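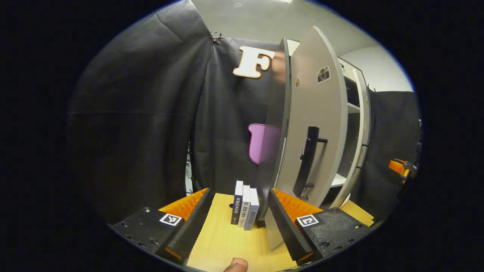 Figure 12.1 Three books standing side by side on a wooden tabletop.

Chapter 12
Remembering and Forgetting

Kha Ông moved to a new flat in November. For weeks afterwards, when she filled in a form, her hand began to write the old address. She knew perfectly well where she lived. If a friend asked, she gave the right answer at once. But on paper, and in a hurry, the old street name came first.

Most people have had an experience of this kind. It shows that forgetting is more than the loss of something we once knew. Kha had not lost her new address. It was stored, and she could reach it, but an older and better practised memory got in the way. Psychologists call this interference, and we will come back to it in the second half of the chapter.

Memory is the name we give to the processes by which people take in information, keep it and use it later. It is common to divide it into stages. Encoding is the first stage, when something we see, hear or do is turned into a form that can be kept. Storage is the keeping of it over time. Retrieval is bringing it back when it is wanted. A failure at any stage looks much the same from the outside. The person says "I can't remember". Part of the work of a psychologist who studies memory is to find out which stage has gone wrong.

Take the case of a name. Dariusz Nowicki is introduced to a colleague at a noisy party and a minute later has no idea what she is called. Very likely the name was never encoded. He was thinking about what to say next, or the music was too loud. Now suppose that he did hear it, used it twice in conversation, and still cannot produce it on Monday morning. If someone offers him a choice of names and he picks the right one without trouble, then it must have been stored. The difficulty was in retrieval.

This difference between recall and recognition matters a good deal. Recall means producing an answer with little or no help. Recognition means knowing the answer when it is put in front of you. Recognition is usually the easier of the two, and students are often misled by it. Reading through a page of notes for the third time, a student finds that everything looks familiar and decides that the topic has been learnt. In an examination, where the notes are not there, the same material may not come to mind at all.

Short-term and long-term memory

A number such as 3712 is easy to hold in mind for a few seconds. You can look away from this page, walk to the door and say it correctly. If you are then asked to count backwards from 300 in threes, it will probably become much harder to keep hold of. The counting takes up the attention you were using to repeat the number to yourself.

Holding a small amount of information for a short time is the job of short-term memory. It is limited in how much it can hold, and its contents fade quickly unless they are rehearsed – that is, repeated aloud or silently. Long-term memory has no limit that anyone has been able to measure, and what is in it may last a lifetime.

Many psychologists now prefer the term working memory for part of what used to be called short-term memory. The newer term draws attention to the fact that we do things with the information we are holding. Ánh Âu, adding up a bill in her head, has to remember the running total and work on it at the same time.

Long-term memory is not all of one kind either. Knowing that Paris is the capital of France is different from remembering a particular afternoon there, and both are different from knowing how to ride a bicycle. The names for these kinds are semantic, episodic and procedural memory. Damage to the brain can affect one of them badly and leave another almost untouched, which is one reason for treating them separately.

We use cookies to improve your experience on this site. By continuing to browse you agree to our use of cookies. Accept | Manage settings

What this chapter covers

We begin with encoding, and with the effect of attention and meaning on what is kept. The next section deals with storage and with the changes that take place in a memory over time. After that we look at retrieval, including the use of cues, and at the main explanations of forgetting. The last section is concerned with eyewitnesses, who may be sincere and confident and still be wrong.

Before reading on, write down what you ate for your evening meal yesterday, and then what you ate on the same day two weeks ago. Keep the paper. You will need it for the exercise on page 300.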